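雾港之后，她把船开进了盐里
——奇幻系列《盐灯》第二部出版前后

晚上九点多，Adesuwa Balogun 还在改校样。第二部已经送厂了，她手上这份是第三部的头几章，改得满页红字。茶凉了，没喝。

她说自己写得慢。其实不算慢。第一部《雾港》写了四年，第二部《盐上行舟》只用了十一个月，中间还搬了一次家。出版方 Estalel 是家小社，编辑加上营销一共没几个人，首印 2,000 册，十月上架。数字不大。对一套讲盐湖、走私船和亡灵契约的书来说，也不小了。

先说故事。《雾港》的主角是哥哥伊兰，领航员，能听见水底下的人说话。听得多了，分不清哪句是活人讲的。第一部结尾他留在港口，门从里面锁上。很多读者追着问，门后面到底是什么。

第二部不答这个。第二部换人，换成妹妹赛朵。

赛朵在第一部里出场极少，三次，有一次只是隔着窗子咳嗽。Balogun 说那声咳嗽是随手写的，后来怎么也忘不掉。“我想知道她为什么咳。写着写着，就是一整本书了。”

盐湖干了，船还要走。赛朵接下母亲的旧船，雇了一个不肯报真名的舵手，往湖心去找一座沉下去的灯塔。路上有债主，有会背账本的鸟，有一段感情线。感情线埋得深，前一百页几乎看不见，两个人光在吵怎么分水。吵到后来，一个人把自己那份倒给了另一个，没说话。

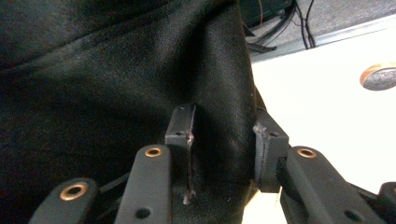 黑色织物，一角被夹住。

责编 Naima Morsy 记得收到初稿那天。厚厚一叠，没分章。“我打电话问她章节呢，她说船上没有章节。”最后还是分了，四十几章，两边各让一步。Morsy 砍掉的最多的是地理，原稿里光盐的种类就写了七页，苦盐、灰盐、夜里会响的盐。留下来一页半。Balogun 至今觉得可惜，说灰盐那段是全书最好的。Morsy 觉得那段读起来像税单。

不过书里的魔法倒真是从税单来的。契约怎么立，欠了怎么还，死人能不能替活人作保，条条框框很细。有点烦，也有点上瘾。我读到第 290 页，赛朵和亡灵讨价还价那场，居然翻回前面去查条款。查到了。条款早在第一次进港时就念过一遍，当时以为是闲笔。

书评人 Narendra Tiwari 不太买账。他在书讯 Plukby 上写，前半本太干，“字面意义上的干”，舵手的身世拖到最后才讲，讲得又太急。这话有道理。舵手那一章我也读得匆忙，像作者赶着下班。但他也承认灯塔那一场写得好，潮水在没有水的地方涨起来，赛朵站在塔顶，底下全是她母亲的声音。

对这一场，Balogun 自己讲得很少。只说改了很多遍，有一稿是全用问句写的，废了。

再说顺序。第二部的时间其实早于第一部，结尾刚好接上《雾港》的开头。先读哪本？Morsy 建议按出版顺序。Balogun 说随便。Humaira Warraich 在 Qureshi 书店管奇幻区，她的办法是两本并排放，让人自己拿。她说买第二部的客人里，有相当一部份没看过第一部，冲着封面来的。封面是一条搁在白地上的黑船，没有人。

书店办过一场小型朗读，来了 42 个人，椅子不够。Balogun 读的是分水那段，读到一半自己笑场了，停下来喝水，台下跟着笑。问答环节有人问赛朵最后有没有原谅哥哥。她说第三部会写。又有人问第三部叫什么，她看了 Morsy 一眼，没说。 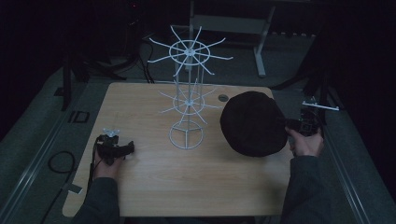

木桌上的白色金属旋转架，右边是一顶黑色布帽。

有声版也在做。朗读者是 Noman Minhas，以前多录历史类，奇幻是头一回。难处在鸟。会背账本的鸟在书里说话没有标点，一口气半页纸，Minhas 试过憋着气念，念到“欠铜三十”那里就断了。后来改成两口气，中间那一下换气没剪，留着。他觉得鸟也得喘气。Balogun 听了样音，回了一个字，好。

制作由 Panis 录音室负责，时长大约 14 小时，比纸书晚几周上线。角色不分配音，全由他一个人来。赛朵的声音压得低，吵架时也不高。舵手反而轻快，跟我读的时候想的完全不一样。听完第一章再回去看书，舵手就只剩这个嗓子了，赶不走。

至于第三部。聊到快十一点，她肯讲的有这么几样：伊兰和赛朵会在同一条船上，门会打开，灰盐会回来。最后这条她还没跟编辑商量。

哥哥的能力也会变。第一部里他是听，第三部里他得开口答。答错一句要赔一年，怎么赔、赔给谁，她还没想好，桌上一张纸画满了箭头，有几个箭头又划掉了。她说赛朵那边容易得多，赛朵的脾气她熟，坐下来就能写。伊兰不行，伊兰每句话都得等。

有些读者担心她写不完。这类系列烂尾的太多，担心也正常。她说大纲是有的，结局那一页早写好了，四百来字，夹在一本旧的潮汐表里。Morsy 没看过。问能不能看，不能。

出门的时候她又坐回去改稿了，头也没抬，说第五章的船名得换，跟第一部里一条沉船重名了，在怎么没早发现。

《盐上行舟》，Adesuwa Balogun 著，Estalel 出版，十月上市。《雾港》同步重印。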